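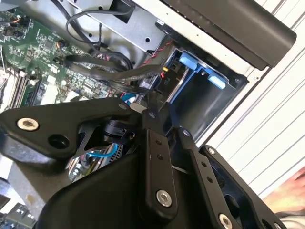

Native mint gets its own garden in Letby

Letby has a new medicinal plant garden, and the first thing you notice is the smell. Walk in past the gate on a warm morning and the river mint reaches you before you've found the path. By the time you're at the lemon myrtle you'll be rubbing leaves between your fingers like everybody else.

The garden opened to the public on 7 November 2024 behind the old Sudetwood nursery, on a block that had been growing mostly blackberry. It now holds 40 kinds of plants with a history of use as medicine, from Australian natives such as river mint, old man weed and lemon myrtle to the kitchen-garden standards that came in on ships: sage, thyme, chamomile, calendula, feverfew.

Sumathi Mathew, a retired pharmacist who drew up the planting list, is delighted with how it has filled out. She wanted a place where people could meet the living plant behind the name on a packet of tea.

"People have drunk chamomile all their lives and never seen it in flower," she said. "I love watching them bend down and recognise the smell. It's a little daisy! They can't believe it."

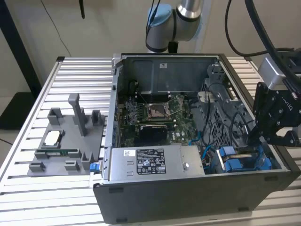

The beds are arranged by what the plants contain, so the strongly scented ones sit together near the gate, where their oils do their work on visitors straight away. Further in are the bitter plants (wormwood, dandelion, gentian in a shaded pot, sulking a bit in the heat) and then a soft, slippery corner of marshmallow and plantain. It's a lovely way to lay out a garden, and it makes sense of things that usually just get listed from A to Z. You start to see that a plant makes these compounds for its own reasons, to put off a grazing insect or bring in a bee, and that people came along later and found a use for them.

Mathew is careful about what the signs say. Each one gives the plant's common and botanical names, the part traditionally used and what is known about it now, including when the answer is "not very much". Several carry a plain warning. Feverfew has one for pregnant women, and St John's wort has a long one about the prescription medicines it can interfere with, the contraceptive pill among them. Foxglove, the source of a well-known heart drug and a serious poison, is planted behind a low fence with a red tag.

Visitors are asked not to pick anything, though there's a basket of trimmings by the gate most mornings for smelling and taking home to sketch.

Much of the digging was done in October by horticulture students under Declan Gilmartin, who shifted 400 barrowloads of compost by his own tally and would happily tell you about each of them. He is proudest of the frog bog at the bottom of the slope, where the river mint has already jumped its edging and is heading for the fence.

"Mint does what mint wants," he said. "We'll be giving it away by autumn."

They may need to. The garden's propagation bench already has 200 cuttings on it, and a good share will go to schools in the district that want a herb bed of their own. Renata Michalski, who teaches science at one of them, brought her Year 8 class through before the opening. They spent an hour drawing leaf hairs under hand lenses, and she's planning a term's work on it. The students will grow two beds of basil, one in full sun and one under shade cloth, then compare the scent of the leaves week by week. I'd have given a lot for that at Year 8.

Guided walks take an hour and are free. Mathew leads the morning walk, and Arben Angelovski takes the afternoon one, with more time on growing and drying: when to cut, how to hang the bunches, why you should keep the jar out of the sun. He brings a flask of sage tea and plenty of cups.

The garden is open from 9 am until dusk. Paths are gravel but firm, and the upper loop suits prams and wheelchairs. Parking is on the nursery side. Wear a hat, there's very little shade until the lemon myrtles put on some height.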